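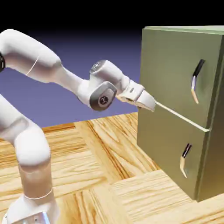
Sawsan Chidiac

Drellitska tests refrigerators for the companies that sell them. The building is on the edge of Zamudio, past the bus depot, and from the road it looks like any other warehouse. I went in March with a group from our trade newsletter. We were there from 9 a.m. until a little after lunch.

Most of the work is door work. A refrigerator door gets opened and closed, the force is measured, the gasket is checked, and the door is opened and closed again. For years people did the first part of this by hand. A tester stood in front of a unit with a clipboard and a force gauge and pulled the door 1000 times over a couple of shifts, stopping at set points to write down the reading. Now arms do the pulling in four of the six bays, and the testers plan the runs, check the gaskets, and decide what a bad reading means.

Walid Hattar runs the planning room and took us there first. I had expected to start on the floor, but he said the floor makes more sense once you have seen how a run gets built. The planning room has six desks, a coffee machine, and a window onto bay 2. Each run is put together in simulation before any arm in the building moves. On the screen the room is stripped down to a wood floor and a purple-blue backdrop, with a white arm on one side and a green two-door refrigerator on the other. The planner brings the gripper up to the seam between the doors, looks at the angle of the wrist, and adjusts from there.

The program they use for this is called Runudum. Hattar's team started with a library of cabinet shapes and has been adding to it. They had 492 on the day we visited, counting variants of the same model with different handles. Handles cause more trouble than anything else. A bent handle and a straight one need different approaches, and an upper door that sits close to the height of the arm's wrist is a different problem from a lower one.

I asked how long it takes to build a run. For a cabinet that is already in the library, less than an hour. For a new one, most of a day, and sometimes the planner walks out to the bay with a tape measure because the drawings from the manufacturer are wrong. Hattar said this happens more often than the manufacturers would like to hear.

Two of the planners used to be door testers. One of them had done the job by hand for 11 years and showed us the brace she still keeps in her drawer for her right elbow. She said her arm stopped hurting a few months after she moved to the desk. Her eyes get tired now, and she misses walking around. She also said the first weeks were hard because she knew exactly how a door should be pulled and could not make the software do it. Her first run closed a door so hard in simulation that the whole cabinet tipped over. They kept a printout of that one on the wall by the coffee machine.

At 10:30 we put on safety shoes and went down to the floor. The noise is steady but not loud enough for ear protection in most of the hall. The exception is bay 5, where they test compressors and where we did not stay long. Each arm bay has a yellow line on the floor and a light curtain, and if you step across, the arm stops and someone has to come and reset it. One of our group did this within five minutes. The reset took longer than I thought it would. The tester had to enter a reason, check the door position, and restart from the last saved cycle.

The testers' day has changed in ways I had not thought about. When doors were pulled by hand, two people worked each bay and talked all shift. Now one tester looks after two bays and may be alone for a long stretch. The company moved the break tables next to the bays after people complained about it. A tester on the early shift told me the tables helped some. He liked that he was no longer sore by noon. He did not like the tablet, which beeps whenever a reading drifts, including when the drift is well within limits. He had asked for the limits to be changed and was waiting to hear back.

Pay came up, as it does. Testers who pass the in-house course move up one grade. The course is 340 hours, done partly on work time and partly not, and that split was the main complaint I heard all morning. Hattar did not argue with it. He said the share done on work time went up last year and he would like it to go up again. Three people left during the changeover, two to retire and one to a job at Jandeo, the gasket supplier across the road. No one was laid off, according to the company, and the people I spoke to on the floor said the same.

The last two bays are still done by hand. They are used for odd units: wine coolers, camper refrigerators, anything with a latch. The plan is to move one of them over next year. The tester working there showed us how she checks a gasket by running a strip of paper along it and feeling for the spot where it pulls free too easily. She does this on the units from the arm bays as well. There is no plan to automate that part at the moment.

Lunch was in the canteen, lentil soup and bread, and it was good. Visits can be arranged through the front office for groups of up to 12. Bring your own safety shoes if you have them, as the loaner pairs run small. Parking is behind the building, and the gate closes at 5 p.m.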